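Ticket: Zweiarmzelle Werkance, rechter Arm verliert Verbindung zum Greifer
Status: gelöst, bleibt zur Beobachtung offen
Standort: Cillitz

Hallo zusammen, ich schreib das hier mal etwas ausführlicher runter, damit beim nächsten Mal keiner wieder bei null anfängt.

Seit Februar meldet die Zelle immer wieder "Greifer rechts nicht erreichbar". Mal läuft sie den ganzen Vormittag durch, mal bleibt sie nach 18 Zyklen stehen. Neustart hilft, dann ist erst mal Ruhe, und irgendwann kommt der Fehler wieder. Links hatten wir das noch kein einziges Mal.

Was ich zuerst probiert habe: Steuerung komplett stromlos, 30 Sekunden warten, wieder hoch. Kein Unterschied. Dann die alte Konfiguration von Undau eingespielt -- auch nichts, außer dass danach die Nullpunkte weg waren und ich beide Arme neu referenzieren durfte. Bitte nicht nachmachen!

Carla hatte dann die Idee, im Log nachzuschauen, bei welcher Stellung der Arm aussteigt. Und siehe da, fast immer, wenn er weit zur Mitte ausgestreckt ist und das Handgelenk dreht. Also Kabel. Ich hab den Arm von Hand in die Stellung geschoben und am Stecker oben am Handgelenk gewackelt, schon war die Verbindung weg. Der Clip direkt dahinter saß so stramm, dass die Leitung bei jeder Drehung am Stecker gezogen hat.

Gemacht habe ich Folgendes: Stecker abgezogen, Kontakte gereinigt, wieder aufgesteckt. Leitung aus den ersten Clips genommen, Bogen über dem Arm größer gelegt, neu eingeclipst. Danach 100 Zyklen im langsamen Modus, kein Abbruch.

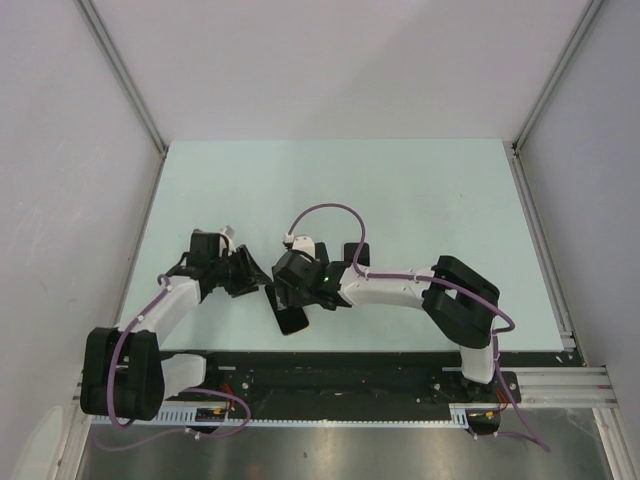

Nadine Rawashdeh | Instandhaltung, Zelle Werkance

Das lila Kabel am rechten Arm geht jetzt vom Handgelenk aus in einem hohen Bogen nach oben und erst dann am weißen Armstück entlang. Sieht ein bisschen wild aus, soll aber so bleiben, also bitte nicht "ordentlich" straffziehen! Das grüne Lämpchen seitlich am Greifer ist beim Testen übrigens der schnellste Hinweis: Geht es aus, ist die Verbindung weg, dann muss man gar nicht erst ins Log.

Offen ist noch die Ersatzleitung, die hab ich bei Mahasneh angefragt, Lieferzeit weiß ich noch nicht. Carla lässt die Zelle jetzt 36 Stunden mit normalem Tempo laufen und trägt das Ergebnis hier ein. Falls der Fehler vorher kommt, bitte Uhrzeit und Armstellung dazuschreiben und nicht einfach neu starten.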